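21 September 2019
Equipment plan, folding bench, second half

Working budget for grippers, spares and table fittings stands at 1712. Quotes in so far from Komora (finger sets, fasteners) and Dmytriv (cabling, mounts). Hevis have yet to answer on lead time. Nothing to be ordered until all three can be set side by side.

Finger sets first. Komora want 84 per pair, less on an order of 50 or more, and we will not get near that. Propose four pairs now, review in March.

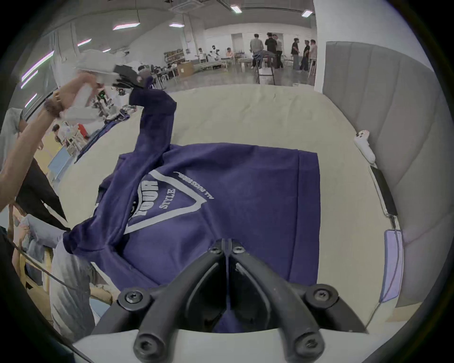
Navy sweatshirt with chest print, one sleeve raised by the second gripper.

Hex screws on the finger arms: add a bag of spares and a second driver to the Komora order. Check thread against the drawing before sending. The padded top can stay as it is for this round.

Cable runs are the weak point of the present layout. Dmytriv offer a clamp-on guide for the table edge, sold in lengths of 60 cm. Need to measure both tables. Floor cabling is a separate line and should include covers and one more power strip.

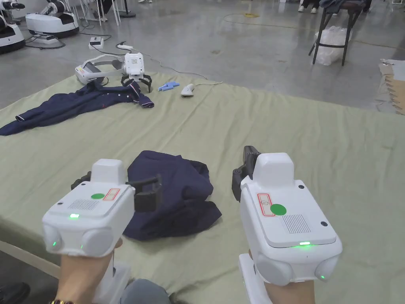 Garments: keep dark navy in the set, both sweatshirt weight and shirt weight, and add one pale item for contrast against the green sheet. Buttons and piping are worth having. Cheap, so book under consumables.

Stallside storage rack: price is fair but depth is wrong for our bay. Ask for the shallow version.

Open: Hevis lead time, carriage on the Dmytriv parts, whether the spare headset strap goes on this budget or the next.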